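Progress report for February, vehicle electrical diagnosis course
Senbridge evening workshop
Prepared by Maja Kaczmarczyk

The course is running to plan. We have 10 learners enrolled and 8 attending regularly. Two have moved to the Arko group on the other side of town, where the hours suit them better.

Work this month was on charging faults and parasitic drain. Learners measured current draw with the key off, pulled fuses one circuit at a time, and wrote up what they found. Most could trace a drain to a single circuit by the end of the month. Reading wiring diagrams is still slow going, and I have added one more session on it.
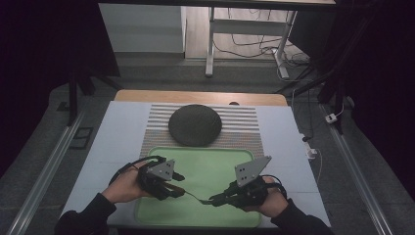
Both hands over the green tray, Senbridge.

Spending: the 2000 released for test equipment has been used in full. It paid for clamp meters, a battery tester and replacement leads. The invoice from Nowakowski is attached. The second scan tool has not been ordered. The price went up after we applied, and I would like to discuss whether to wait or buy a used one.

Vehicles: the Lestomow garage has lent us 2 cars with known alternator faults. One goes back at the end of next month. The older one has a corroded ground strap that we found ourselves, and we plan to keep it unrepaired for the assessment.

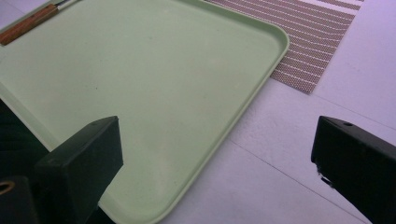
Knife in the tray.

Next period: starter circuits, voltage drop testing, and the first practical assessment. I still need a decision on the room for the evening retakes, which start at 8.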